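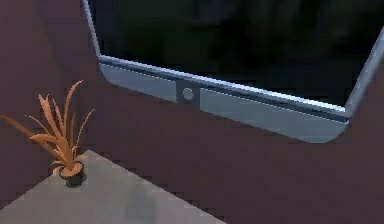
How long will one tin of Prirkier Wood Balm last me?
Most of our customers get a full year out of the 300 gram tin, using it on two or three cutting boards and a handful of wooden spoons.

Prirkier Wood Balm, 300 g tin
Item no. 1391

We started making this balm in our little shop in Etstead when we got tired of seeing good cutting boards go gray and fuzzy (ours included, I'm sorry to say). It's a plain mix of beeswax and food-grade mineral oil, melted slowly and poured by hand, and it goes on like soft butter. There's no perfume in it and no coloring, so the only thing you'll smell is a little honey from the wax, and even that fades by the next morning.

Gwawr Parri worked out the recipe for us, and she must have tried it on every board, bowl and rolling pin in her kitchen before she was happy! The first batches were too stiff to scoop on a cold day. The one we sell now stays soft enough to pick up with a cloth all winter long, though if you keep yours out in a garage you may want to bring it indoors for an hour first.

How to use it
Wash your board with warm soapy water and stand it on edge overnight. Scoop out a lump the size of a walnut and rub it in with an old cotton T-shirt, going along the grain and not forgetting the ends, where the wood drinks up the most. Leave it for a few hours, or until morning if you can stand to wait, then buff off whatever is left. A brand-new board will want a second coat, and a very old one may want a third.

Please don't put the board in the dishwasher afterward. I know it's tempting.

What it's good for
Cutting boards, salad bowls, spoons, rolling pins, knife handles, butcher block counters. One customer in Fusville does her garden tool handles with it every September before they go away for the season, and she tells us they've never felt better. We don't suggest it for floors, as it will leave them slippery.

Sizes
300 g tin with screw lid
Pocket tin, for spoons and small repairs
Refill block, to melt into your old tin

Ordering and pickup
The balm ships in a padded box, and orders of two tins or more go out with a square of cotton cloth tucked in. You can also pick it up at the Maddocks store, 26 Mill Street, where there's an open tin on the counter if you'd like to try some on a scrap of maple before you buy.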